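Sticker Sheets and Strawberry Walls

Round stickers are the cheapest finishing touch a small packer can buy, and they cause more trouble than most owners expect. They go on crooked. They curl on the roll. When they come on sheets, somebody has to lift each one without bending the edge. Ask at any jam stall or soap counter and you will hear about the box of 4,000 that arrived in the wrong shade of green.

Wirell, a stationery and label shop with a back room for printing, sells most of its rounds on small sheets. Rolls are faster for a business that labels all day. Sheets suit the customer who does 59 jars on a Sunday afternoon and puts the rest in a drawer until November. They lie flat, they fit in an envelope, and a spoiled one costs very little.

The paper matters more than the design. A plain white sheet with dark-rimmed rounds is forgiving, as the rim gives the eye a clean edge even when the cut is slightly off. Pale designs without a rim show every slip of the blade.
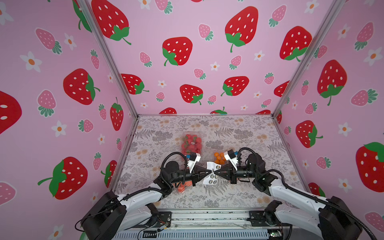 A small sheet of round stickers held above the fern-and-blossom tabletop.

The surroundings are not what you would expect for label work. The wallpaper is pink, with strawberries and small daisies, and it runs around three sides of the table. The pattern is called Lunde, and it was sold for kitchens. The tabletop is pale grey with faint fern sprigs and peach-colored blossoms. White paper stands out well enough against both.

Anyone papering a work area this way should plan the corners first. A large repeat like this one will cut through a berry somewhere, and the place to lose half a strawberry is down at table height, where boxes and paper usually cover it. Wipeable paper is worth the extra money. Label glue gets on everything.

Storage is the other half of the job. Sheets keep best flat, in the dark, away from a radiator. Durker makes a shallow drawer unit that holds 756 sheets if they are stacked square, though a lidded box does the same work for less. Stand them on end and they bow within a few weeks.

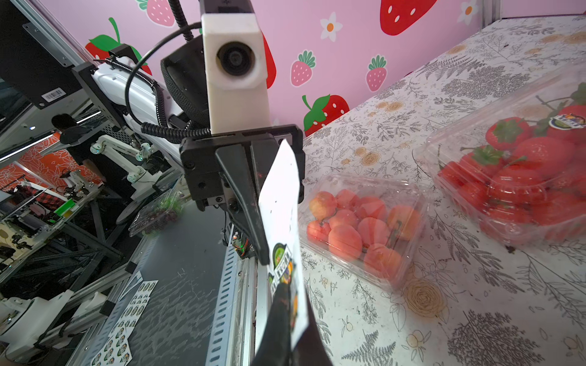
One round with a green, black and yellow logo, on a narrow white piece.

Color is worth a test before a full order. Green and yellow next to black will read clearly from across a shop – dark lettering on a dark ground will not. Wirell prints a proof strip for customers who ask, and four rounds are enough to try on a jar, a bag, a box lid and a sheet of tissue.

Rarkex, the other paper the shop stocks, has a stronger glue and a slight sheen. It holds on glass that goes in and out of the refrigerator. It also tears if you try to move it, so line it up before you press down. For paper bags and tissue the ordinary matte sheet is the better buy, and it peels off again if you catch the mistake early.

Contact the magazine | Copyright, all rights reserved | Back to top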